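Wikex 夹爪对比数据集说明

版本说明:本文件随数据集一并发布,适用于三月冻结的版本。此前的内部试用版本已停止分发,引用时请以本文件所列字段名称和统计口径为准。

一、概述

Wikex 夹爪对比数据集(以下简称“本数据集”)收录桌面抓取任务中由腕部相机记录的图像序列及同步的机械臂状态数据,用于在相同任务、相同布置条件下比较不同夹爪、不同控制器的抓取表现。本数据集由 Wikex 项目组采集、整理和维护。

本数据集共包含 1025 条抓取记录,其中 477 条以透明或半透明容器为目标物,其余以不透明硬质物体和软包装物体为目标物。参与比较的夹爪为两种:Grovley 平行夹爪与 Sobczak 自适应夹爪。控制器亦为两种:Cornis 阻抗控制器,以及项目组自行实现的位置控制基线。

本数据集不提供预训练模型,不提供排行榜。项目组发布本数据集的目的,是为夹爪选型和控制参数整定提供可复核的原始材料。

二、适用范围

本数据集适用于下列用途:

夹爪闭合过程中目标物姿态变化的分析;
腕部视角下透明物体的分割、位姿估计与液面检测;
阻抗控制与位置控制在薄壁容器上的对比;
抓取成败判定方法的研究。

本数据集不适用于下列用途:

双臂协作任务的训练或评测;
移动底盘场景下的抓取规划;
食品、药品包装的质量检验;
任何涉及人机直接接触的安全性论证。

三、硬件与布置

机械臂在全部记录中保持同一安装位置和同一初始姿态。更换夹爪后,须重新执行手眼标定,标定结果随每一批记录单独保存,不同批次之间不得混用。

腕部相机固定在夹爪法兰侧面,镜头朝向指尖区域。采集帧率为每秒 30 帧,曝光时间由相机自动控制,白平衡锁定。自动曝光在近距离拍摄浅色背景时会产生可察觉的亮度波动,使用者如需进行光度分析,应读取每帧附带的曝光字段并自行校正。

目标物分为 12 类。透明容器类包括空瓶、部分装水的瓶和满瓶三种状态,状态标签由操作员在采集前录入。装水量未经称量,标签仅区分上述三种状态,不应作为定量依据使用。

四、采集流程

每条记录由操作员放置目标物后启动。机械臂自初始姿态运动至预抓取位,停顿后下降,夹爪按设定参数闭合,随后抬升并保持。保持阶段结束后,机械臂将目标物放回桌面,夹爪张开,记录结束。

下列情形的记录予以保留,并在结果字段中注明:闭合后未接触目标物;闭合过程中目标物倾斜或倾倒;抬升过程中滑脱;因力矩超限触发保护停机。

下列情形的记录予以剔除:相机掉帧超过规定阈值;手眼标定文件缺失;操作员在运动过程中进入工作区。

薄壁塑料瓶是本次比较的重点。此类目标物刚度低,瓶壁受力后容易变形,瓶内液体的晃动又会改变重心位置,位置控制基线在默认闭合行程下对此不作补偿。

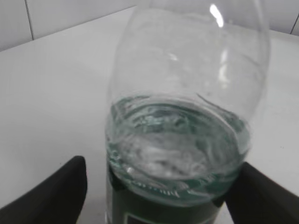 针对此类目标物,项目组对两种夹爪分别设置了低、中、高三档闭合力,并要求同一档位下两种控制器的记录条数一致。档位与实际指尖力的对应关系见随附的标定表。Grovley 平行夹爪的指尖力由电机电流换算得到,Sobczak 自适应夹爪则由内置传感器直接读取,两者的测量方式不同,跨夹爪比较指尖力数值时应当注意这一差别。

五、数据结构

每条记录对应一个独立目录,目录名称由夹爪代号、控制器代号、目标物类别代号和序号依次组成。目录内包含以下内容:

图像序列,按帧编号存放;
状态文件,包含关节角、关节力矩、末端位姿、夹爪开度和指尖力;
标注文件,包含目标物类别、容器状态、闭合力档位和结果代码;
标定文件,包含手眼标定结果和相机内参;
备注文件,由操作员填写,允许为空。

图像与状态数据以控制柜时钟为基准对齐。状态数据的采样频率高于图像帧率,读取时应按时间戳取最近邻,不建议按行号对应。

六、标注说明

结果代码由两名标注员独立给出,意见不一致时由第三名标注员裁定。裁定前的两份原始标注均予保留,使用者可据此自行计算一致性。

标注员在判定时可查看完整图像序列和夹爪开度曲线,但不提供夹爪型号和控制器型号的文字信息。应当说明的是,两种夹爪外形差异明显,标注员从图像中能够辨认,因此该措施不构成严格意义上的盲评。

透明容器类记录另附液面可见性标签,取值为可见、部分可见和不可见。该标签逐帧给出,仅覆盖闭合阶段和抬升阶段。运动模糊严重、无法确定液面边缘的帧,统一标为部分可见。

七、初步观察

以下内容为项目组在整理过程中形成的观察,未经统计检验,仅供参考。

在不透明硬质物体上,两种夹爪和两种控制器之间未见明显差异,失败记录多与放置偏差有关。在透明薄壁容器上,Cornis 阻抗控制器在低档闭合力下的接触过程较为平缓,位置控制基线则较多出现单侧手指先行接触、推动瓶身倾斜的情况。Sobczak 自适应夹爪对放置偏差的容忍度较高,但张开时指尖回弹幅度较大,放回阶段偶有带倒目标物的记录。

高档闭合力下,两种夹爪均可造成瓶壁凹陷。凹陷后的瓶子不再用于后续采集的规定自第二批起执行,第一批记录中存在重复使用的情况,使用者可通过标注文件中的批次字段加以区分。

八、已知局限

采集环境单一,桌面和墙面均为浅色,照明条件变化有限。以本数据集训练的分割模型在深色或杂乱背景下的表现未经验证。

透明容器的品类较少,瓶身标签的颜色和位置集中于少数样式。模型可能依赖标签而非瓶身轮廓完成定位,建议在评测时单独报告无标签容器的结果。

腕部视角下,手指在闭合末段会遮挡目标物的接触区域。接触时刻应以指尖力和夹爪开度为准,不宜仅凭图像判断。

Grovley 平行夹爪的指垫在采集中途更换过一次,更换前后的摩擦系数未作测量。更换所在批次已在批次清单中标出。

九、划分建议

随附的训练、验证和测试划分以目标物实例为单位,同一实例不跨越不同子集。如使用者自行划分,应避免按帧随机抽样,否则同一条记录的相邻帧将同时出现在训练集和测试集中,导致结果偏高。

进行夹爪对比时,应使用配对清单中列出的记录。配对清单保证两种夹爪在目标物实例、放置区域和闭合力档位三个方面一一对应。未列入配对清单的记录可用于模型训练,不宜用于对比结论。

十、隐私与安全

图像序列经逐条检查,未保留可识别个人身份的画面。备注文件中的操作员姓名已替换为编号。

复现采集流程时,应在更换夹爪后核对负载参数和力矩保护阈值。使用装水容器时,控制柜和电源插座应置于工作台面以外,并采取防溅措施。

十一、许可与引用

本数据集供研究和教学使用。用于商业产品开发的,应事先取得项目组书面同意。再分发时应附带本文件全文,不得删改已知局限一节。

引用本数据集时,请注明数据集名称、版本月份和所用划分。如仅使用透明容器类记录,请一并注明。

十二、维护

发现标注错误、文件缺失或时间戳异常的,请通过仓库的问题页面提交,并附目录名称和帧编号。经确认的更正列入勘误表,在下一版本中合并,已发布版本的文件不作覆盖。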